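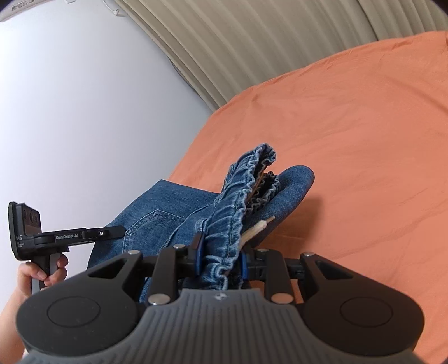
Slide 2: jeans, waistband pinch, blue pads on the fingers

Right, so hello, this is the gripper bit of the talk. Leave the slide up for a moment, people like looking at the linkage!

Say what we were after: Stitport wanted to know which hand-held gripper to use for folding clothes, before anyone at Penance bought a cartload of them. So I got to spend most of March picking up trousers (my mum is very proud).

Point at the waistband. Elastic is a pig. It bunches up into ruffles between the fingers and you end up holding a fat wad of cloth, so the grip force you picked for a tea towel is no use at all. Denim with a flat seam was far easier, I thought it'd be the other way round.

Pads next. We tried 2 kinds, the blue ones and a harder set from Flokine. I liked the blue ones more on denim, less on anything silky. 24 garments, 1,400 grasps in total, and 31 of those I had to throw out as I'd left the wrong calibration file loaded. Own up to that, someone will ask.

Mention drawstrings! They get in with the cloth and the fingers can't close evenly.

Wrist ache: both hands, after an hour or so. Ask if anyone's got a lighter handle.

Then click on to the Carhuamaca plots. If we're past twenty to, skip the force curves and go straight to the sock video.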